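The second life of a returned parcel

When I moved to Trillach six years ago, I did not know one neighbor. I met them through parcels. The courier left my shoes with the woman upstairs, and her lamp with me, and so we began to talk. Now I talk with them mostly about sending things back.

In our street it has become a habit. People order two sizes and keep one. My neighbor Jucélia Caldeira ordered nine pairs of curtains last August and kept a single pair. She is not ashamed of it, and the shop never complained.

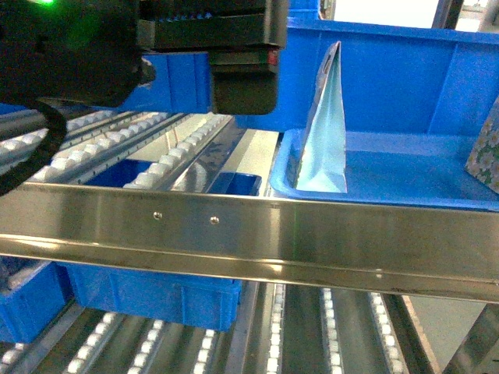
The shops have begun to change their rules, slowly and without much noise. Pleno, where I buy most of my household things, used to give 100 days for a return. Now it gives a month, and the customer pays for the label. Bezerra still takes everything back for free, but only if the box was not opened. I find this strange for clothes. How can I try a coat through the cardboard?

I visited a small store near the old station which sells only returned goods. The owner buys them by the pallet and does not know what is inside until he cuts the wrap. On his shelves I saw a coffee grinder beside a child's raincoat, both at half the price. He told me that kitchen things go quickly. Curtains he can hardly give away. 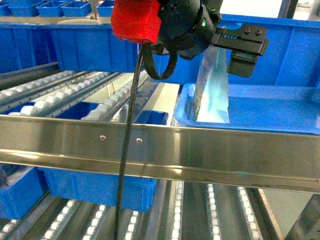 Jucélia Caldeira replied, when I repeated this to her, that the shops had taught her to buy in this manner and should not be surprised now. If Histov would print the true color in its catalog, she added, she would order one pair and be done with it.

I think she is partly right. Still, I have started to measure my windows before I order, and I keep the numbers on a paper inside the kitchen cupboard.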